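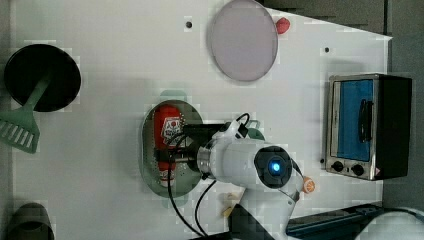 The ketchup bottle and the tray, at the returns table.

The Returns Room

I started in the returns room at Stodier in the fall of 2000, when my youngest was in second grade and I wanted something that let me out by three, and I only meant to stay until the summer. You know how that goes. The room was in the back of the Hinerham building, past the loading door, and it smelled of cardboard and the soup place next door, and there were four of us women at a long table with a radio that got one station well and another one if you stood near it.

What Stodier did, and still does, is lend out play kitchens. Day cares take them, and preschools, and a couple of hospitals with children's floors, and once a theater that wanted one for a play and sent it back with real glue on it. A kitchen goes out with its pots and plates and a bag of pretend food, and after some months it comes home, and somebody has to go through it all. You check the seams on the cloth pieces. You check that the wheels of the cart turn. You find the things that aren't ours, and oh, the things that aren't ours! Socks, a retainer, a library card, somebody's grandmother's thimble that we mailed back in a padded envelope with a note. I kept a cookie tin for those, and I was particular about it.

So when the memo came on 2nd December that the company was putting in an arm from Prevel, I read it standing up with my coat on, and then I took my coat off and read it again. It was a kindly memo. It said no one would be let go, and it used the word "partner" more than I cared for. The woman who sat across from me folded hers into a hat, which she wore until lunch, and then she cried a little in the supply closet, and I went in and stood with her among the tape.

They sent us a young man from the Říha office to set things up. He was thin and polite and he wore the same green sweater most days, and he had brought his own mug, which I respected. The first morning he laid out plates and fruit on the white table as if company was coming. Then he sat on an overturned crate with his keyboard across his knees and the arm went over to the bottle, took its time about it, opened up, closed, and missed. It closed on nothing at all, very firmly. I had to go look out the window. 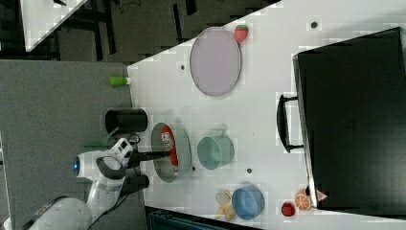 He asked me that week whether I'd mind telling him how I picked things up. I said I just picked them up. He said yes, but how, and I was ready to be annoyed with him, only he plainly wanted to know. So I sat down and did it slowly, the way you'd show a child to tie a shoe, and found I had a great many opinions. A strawberry you come at from the sides. A bowl you take by the lip unless there's something in it, and then you put a hand under. With anything soft you squeeze until it pushes back and then you stop squeezing. He wrote that down word for word, and I saw it later on the whiteboard over his desk with my initials next to it, and I'll admit I walked by there a few extra times.

My husband wanted to hear about it every night at supper. He'd been at the bottle plant when they changed that over, and he had come home one January with a box of his things and a nice pen, so he had his own feelings, and he was careful to keep them off of me. He would say, "Well, what did it drop today?" and I'd tell him. There was a stretch when I hoped it would drop something so that I'd have it to bring home. I'm not proud of that. Then there was an afternoon when it had the banana halfway to the bowl and I noticed I was leaning, the way you lean when somebody else's kid is up to bat and you've gotten fond of him.

The soft things were the hardest. A cup is the same cup every time, but a cloth bottle gives in one place and bunches up in another, and it depends on who has been hugging it. The young man had the picture from the wrist up on his screen, and he turned it so I could see, and I got my glasses out of my purse.

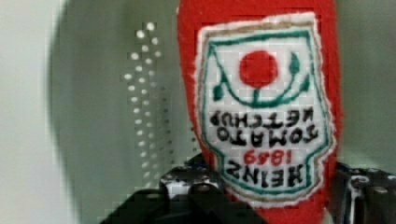

"Too low," I said. "You've got him by the neck."

"Does it matter?"

"It does if you want to see whether the bottom seam's gone."

He thought about that for a while with his mug in front of his mouth. I don't believe it had come to him before then that picking a thing up was only the front end of the job. They had the arm down for moving items from here to there, because that was what it looked like we did if you stood in the doorway with a clipboard. He went and made a phone call, a long one, walking up and down by the loading door, and when he came back he asked if I would make him a list of what I looked for. I went home and wrote it at the kitchen table on the backs of some church bulletins. It took me two evenings and my husband sharpened the pencils.

By spring the arm was doing the laying out and the putting away, and I'll say this for it, my shoulder stopped hurting. I had thought the shoulder was just mine now, like my bad eyebrow. That season we turned around 273 kitchens, and one of them came from a place that had about 800 pieces packed into it, most of them blocks, and every block had been colored on with love. The arm plodded through those all afternoon while I sat and sewed.

But it was a quieter room, and I didn't like that part and I don't now. One of the four of us moved up front to the phones and found she was good at it. One retired sooner than she'd planned, and she said it was her knees, and we let it be her knees. The one with the paper hat stayed on with me for the mending. We had the two chairs pulled close to the lamp, and the radio, and there were whole mornings when she and I had said everything by ten o'clock. It takes more than two people to have a good argument about a casserole.

The young man went back to Říha after a while, since there was another building that needed him. I gave him a loaf of the date bread and he gave me the marker from the whiteboard, I suppose because he couldn't give me the board. He shows up every so often to fuss with the cables. He always asks what's in the tin, and I get it down and we go through it. Last time it was a house key, two barrettes and a baby tooth wrapped in a napkin, and I was on the phone most of that day trying to find out who was missing the tooth.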